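Search this site... Go

Speaker notes, student project evening, talk 2 of the program

Slide 1. Say good evening and thank Ynyr Ellis for the room. Tell them I am Muthoni, from the Mostyn robotics club, and the project is named Grevasik.

Slide 2. Our task: the robot must place a processor in the socket of a motherboard. A person does this with two fingers and does not think about it. For the robot it is hard, the pins are very small and they bend. (Pause. Let Rochelle pass the old board with bent pins around the first row.)

Slide 3. How we practiced. We made 34 attempts in April. Hywel wrote down each one. In 13 of them we stopped the arm before contact, as the angle was not good. Do not hurry on this slide, people like to ask about the stops.

Slide 4. Leave the picture on the screen while I explain the approach.

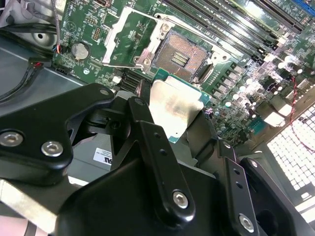

Gripper holding the processor, socket open, lever raised.

Point to the tilt of the processor. It must become flat to the socket before we go down. Then point to the gold pins.

Slide 5. What we want next: a slower last movement, and softer finger tips. Ieuan will answer the questions about code.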